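ok so the plates thread. several of you asked. typing this fast, have to be out the door by 4

background: moved to the Farkbridge place in July, kitchen came with zero upper cabinets. one shelf. one. my old dishes were a mess anyway, chipped stuff from three different apartments

so I gave away nearly all of it. kept my grandmother's soup bowls and the ugly mug, the mug is not up for discussion

then went looking for plates I'd want to look at every day. wanted color but quiet color. not navy. everyone's doing navy

landed on pale blue, shallow, round, little raised rim. looks so good on a white table I'm kind of mad I didnt do this years ago
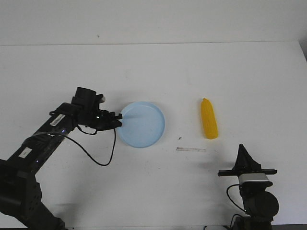 price stuff bc I know you'll ask: the set I almost got was 249 at Hultia. walked around the store holding it like a baby. put it back. paid 62 total for mine, secondhand, from a guy in Skodasow who was closing up his cafe

Berkay Demirtaş says I should of bought the 249 one bc it has matching bowls. Berkay eats cereal out of a saucepan so

the rim matters more than I thought. flat plates = sauce on the table. tiny lip and it stays put. pasta, eggs, anything runny

downside, light colors show fork marks. gray scratchy lines. paste of baking soda + water, rub, rinse. takes 2 minutes. dont use the green scrubby side, learned that on plate number one

also they stack low!! shallow plates on a single shelf is the whole trick. old ones were so deep I could fit maybe four before the pile started leaning

next thing, the wall. people keep telling me to hang something behind the table. a print, a shelf, "a moment". no. plain white wall, white table, let the blue do it

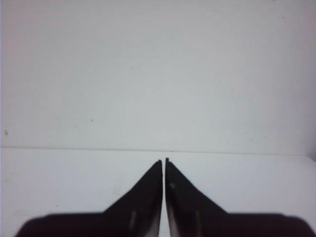
it does have a few little marks I keep meaning to touch up. leftover paint from Ertürk is in the hall closet, lid is stuck on, I've been at it with a butter knife twice

if you do white on white get the wall matte. shiny wall + morning sun in this kitchen and I could not look up from breakfast. repainted it before I unpacked a single box

still to find: small side plates in the same blue or close enough. found a stack of 25 in a listing but the seller wont split it and where wuold I put 25 side plates. one shelf, remember

if anyone near Farkbridge wants to go halves on those lmk. you get 13, I'm serious

ok leaving now, will answer the grout questions tonight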